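Last updated: October 15, 2025
Minutes, Clernitz cell maintenance review
Recorded by Afia Laryea

Present: Hiếu La (cell lead), Afia Laryea (minutes). Apologies: Aebischer service desk.

1. Previous minutes. Accepted with one correction. The September entry for the right wrist should read "inspected," not "replaced."

2. Left arm cable. HL reported the cover of the external cable worn at the base end. The run stays outside the arm: from the connector on the wrist plate, over the angular housing in an arch, then down the white link under the clip. Moving the clip was discussed and rejected, as the arch needs its present slack for full wrist rotation. Spare to be ordered from Drunon. Action: HL.

3. Cable sorting task. Black and white cables remain the test load. Fingers on the left gripper are to be checked for wear every 500 cycles, down from 1,000. HL noted that thin loops catch at the finger ends when the pile is tight. Grip force unchanged until the new finger set arrives. 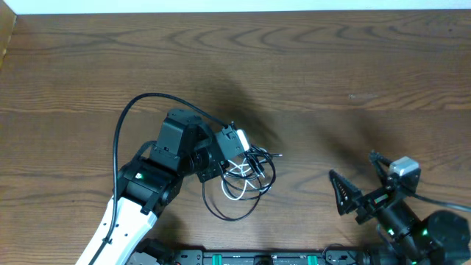 Clernitz Cell Minutes, No. 10

4. Right arm. Position drift on approach, found at the last calibration check. Recalibrate before any mechanical work. If drift is still present after 3 runs, remove the gripper and check the mounting screws. Action: HL.

5. Rail. Fasteners between the arm bases to be retorqued at the next stop. AL to add the step to the checklist; the Stostden version has it under "frame," and the same heading will be used.

6. Table surface. No refinishing this year. Scuffs to be logged only if they affect detection.

7. Any other business. Log sheets are still being filed under the old cell name. AL to correct the template.

Next meeting after the Drunon delivery. Draft minutes to HL for comment.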